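Regional Youth Assemblies > Procedure and Rules > Delegate selection
Thread: Filling 2 delegate seats from one ballot, block vote or transferable?

rollkeeper_urk
Urkton Youth Assembly has to pick two delegates to the Larnutik regional forum in January. Our standing orders say the delegates are "elected by the membership in a single ballot" and stop there. Last cycle we used block voting: each member marks up to two names, and the top two go through. There were 6 candidates and 509 members on the roll, and 221 returned a ballot.

Both seats went to candidates from the same high school. No irregularity was alleged. Two members have since filed a motion to switch to the single transferable vote. The motion is on the agenda for Sunday and I have to write the procedural note. Questions:

1. Does "single ballot" rule out a transferable count, given that it runs in rounds?
2. If we switch, do we need a standing order amendment or only a resolution?
3. Has anyone run a transferable count by hand at this size?
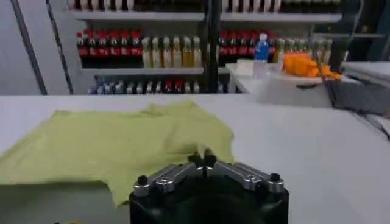 Lime T-shirt on the white table.

quota_or_bust
1. No. A ballot is the act of voting. Rounds in a transferable count are stages of counting the same papers. Members vote once, so it is a single ballot.

2. Resolution, if your standing orders are silent on the method. Check whether there is a clause on "established practice" first. Some assemblies have one, and then the old method binds you until amended.

3. Yes, and it is less work than people expect. With 221 valid papers and two seats the Droop quota is 74. Divide 221 by three, drop the fraction, add one. Recalculate if any papers are spoiled, since the quota uses valid papers only.

Under block voting, 111 members who vote as a slate take both seats whatever the rest do. That is the whole argument for the motion and I would put it in the note.

maysoun_s
I disagree on point 1. I chaired the rules group in my own assembly, and we had "single ballot" in the text too. The people who drafted it meant "one round, no runoff, result declared from first marks." We had the drafting notes. A chair who reads it your way is on weak ground if the notes say otherwise, and somebody on the losing side will look.

Rollkeeper, are there notes from when the standing orders were adopted?

Maysoun Sfeir

quota_or_bust
Drafting notes are evidence of intent. They don't override plain wording. If the text says "single ballot" and the notes say "no transfers," the text still says "single ballot."

maysoun_s
Plain wording to you. It was not plain to the 2 members who appealed ours. Amend the standing order and the question goes away.

rollkeeper_urk
There is a folder. It has an agenda and a draft with handwritten changes. The draft had "single ballot, the highest placed being elected" and the last four words were struck out before adoption. I can't tell from the page who struck them or why. No established practice clause.

quota_or_bust
Then you have your answer. Words requiring "highest placed" were considered and removed.

maysoun_s
Or removed as redundant. You are both guessing. I would still take the amendment route.

jkanaan
Some practical points on the hand count, as I did one for a body of similar size.

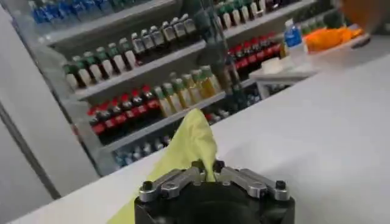 Transfers are where the errors come in, so settle the surplus rule before anyone sees a paper. Random transfer (physically moving surplus papers) is fast but two counts can give two results. Fractional transfer gives the same result each time and needs a calculator and a second person to read the figures back. Color helps more than I expected when you sort on a pale surface. We printed on white stock the first time and papers were missed against a white tabletop. The next time we used a pale yellow-green, near enough the shade of the cloth in the picture, which separates cleanly from the white under it. Keep the stock pale, or pencil marks get hard to read. One pile per candidate, plus one for exhausted papers and one for doubtful papers. Nothing moves from doubtful without the returning officer's initials on the back.

The rule that caused our only dispute was ties for elimination. Write down that the candidate with fewer first preferences goes out, and drawing lots if that is also level.

Jad Kanaan

rollkeeper_urk
Useful. On fractional transfer, do you truncate or round?

jkanaan
Truncate, and log the loss as its own line. If you round, the total can come out higher than the number of papers and you will be explaining that to observers.

wult_user
Why by hand at all? Wultosach does the count and prints each stage. We have used it for two cycles.

jkanaan
We looked at it. The count was fine. My objection was that the stage report showed totals only, so you could not trace a given paper through. Maybe that has changed.

wult_user
It exports the papers as a table now, one row per ballot with the transfer value at each stage. Someone still has to key them in, and we had two people key the same batch separately and compare. The mismatches were mostly skipped preferences (1, 2, 4).

rollkeeper_urk
How do you treat 1, 2, 4? Our draft says nothing.

wult_user
Valid up to the gap, then exhausted.

quota_or_bust
Same. Some bodies close the gap and read the 4 as a 3. Either is defensible, but it has to be in the rules before polling opens.

maysoun_s
For once I agree with quota. I would also print it on the ballot.
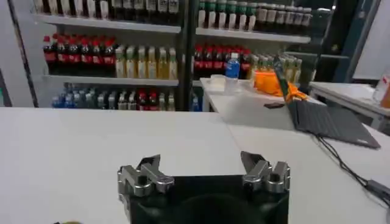 Gripper and white table.

khoury_east
Coming at this from the other side. I am on the Khoury assembly and we dropped the transferable vote. With two seats it is barely proportional. A group needs a third of the valid vote to be sure of a seat, and our smaller groups never reached it. We went to one seat elected at large and one reserved for members under sixteen. Turnout among the younger members went up, though we changed the polling hours at the same cycle so I can't separate the two.

quota_or_bust
A third is still a lower bar than half. Reserved seats answer a different question.

khoury_east
It was the question our members were asking. Rollkeeper's members may be asking it too, if the complaint is that both delegates came from one school.

rollkeeper_urk
The motion text mentions "range of schools" once and "fair count" twice. I will set out the reserved seat option in the note as an alternative without a recommendation.

Current plan: the note offers (a) a standing order amendment adopting the transferable vote with fractional transfer, truncated, gaps treated as exhausted, ties on first preferences and then lots; (b) no change; (c) refer back with the reserved seat question. Amendments need notice, so (a) can only be moved on Sunday and voted at the following meeting. That still leaves time before nominations close.

maysoun_s
Check that notice runs from the meeting and not from the day the text is circulated. Ours ran from circulation.

rollkeeper_urk
From circulation here too. I'll send the text tonight.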